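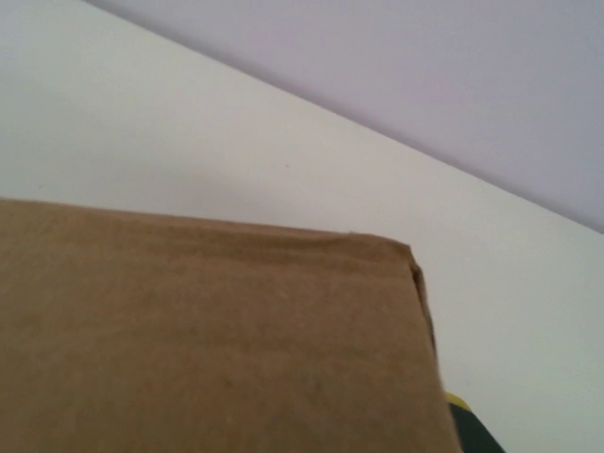
1 min read

Re: [packaging] Stacking strength after storage

> We stored 40 flat cartons from Clarneo in the unheated bay through September. Compression results are now 18 percent under the supplier sheet. Same pallet pattern, same load. Is the board out of spec, or is this humidity?
> Wivard returns desk

Probably humidity, but the data you posted can't separate the two. The supplier sheet is for conditioned board. Yours was tested straight from the bay.

Condition 3 cartons overnight in the lab, then repeat the test at the same platen speed. If the loss mostly disappears, the board is fine. If it stays, cut samples for edge crush – flat panel only, well away from the score lines.

Also check overhang. At Jadov we lost more strength to misaligned corners than to moisture, and the sheet doesn't allow for either.

Please post raw peak loads next time. Percentages hide the spread.

Abubakar site, test lab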